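Corevon workshop notebook
Search this notebook Go

16/05/2023
Entry by Lwazi, bench with the two arms

Today I worked only on the box task. The plan from last entry was to lower the gripper into an open cardboard box without pushing the box over the cloth, and to do this with slow moves first. I stayed with the same box as before, because its flaps are soft and they bend outward by themselves, and I want to learn to live with that.

Before the first run I checked the wrist screws and the cable path. The cable path is still what worries me most. When the wrist turns far, the loop pulls a little, and in April I had one stop because of this. I now limit the last joint in software and it seems enough for this task. I would still like a proper clip for it. Mirjana has a drawing for a printed one, and I ask her every week.

Settings for the day:
Approach height 500 mm over the slats, then down in one straight line.
Speed limit 60 mm/s inside the box, no limit change outside.
Pause of 800 ms before the fingers close.
Force stop on, low value.

I did 16 runs in total. I write the good and the bad together, as they are in the log file with the same numbers.

The first runs were too high and the fingers closed on air. This was my mistake: I had measured from the cloth and the program measures from the slats, and the cloth also has folds. After I corrected it the approach was better. In two runs a finger touched the right flap on the way down and the force stop came, as it should. Run nine I stopped by hand, I did not like the sound. 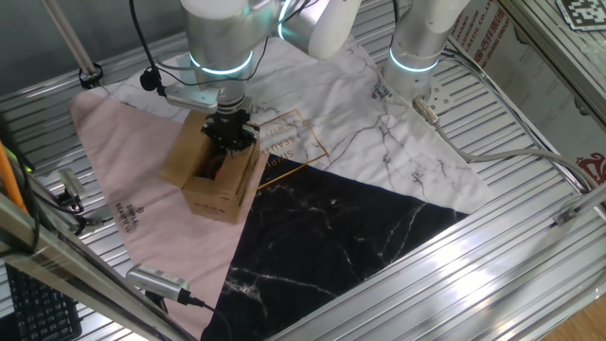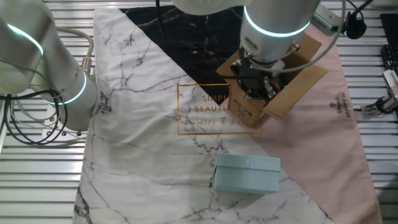 Same open box and same patterned cloth for all of it.

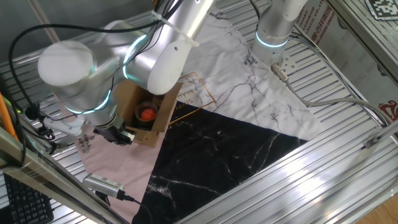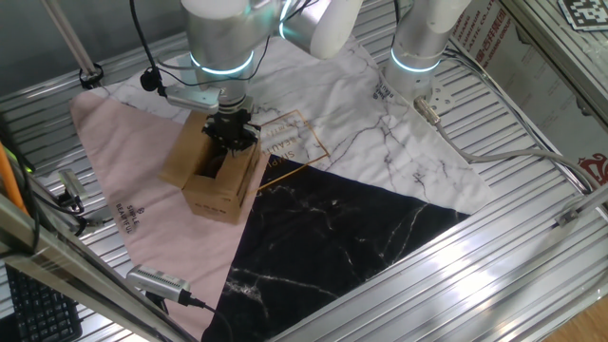
Folke read the log over lunch and wrote under it that the straight line down is the wrong idea for a box with flaps: he would come in tilted, with the fingers turned along the long side, and make the wrist vertical only when the tips are below the edge. He did it this way on the Farnberg build and had far fewer force stops, he says, but it needs more room for the elbow, and the second arm must be parked well back or the two will meet.

I think he is right about the flaps. About the elbow I am not so sure. Our two arms stand closer than the ones at Farnberg, and I don't have a collision check between them yet, only the fixed zones that I typed in by hand. I will try a small tilt first and look how the elbow moves with nothing in its way. If that is fine, a bigger one.

Other things from today:

- The camera at the wrist loses focus when it is low over the box. Not a big problem now because I don't use it for the last part of the move. Write to Kristiansen and ask about the near distance.
- The cloth moves a little with every run. I put it back by eye. Tape on the corners would be better, but Xiomara wants no glue on the slats, so maybe small clamps.
- The log writes the time of the stop but not the joint angles. I lost one hour guessing where the elbow was in run twelve. Must be added before the next session.
- Zero position of the second arm was wrong after power on. I did the homing two times and then it was good. Same thing happened to Thandeka, please write it here if you see it again.

Next time: tilt approach, new log fields, clamps for the cloth if I find them. The tall box comes in June and I would like this one to work before.

I left the program on the shared drive in the folder boxtask, the old version is also there. Please do not change the zones without telling me.

Lwazi

3 comments 2 shares
Corevon shared workshop, Fedville - Contact - Back to top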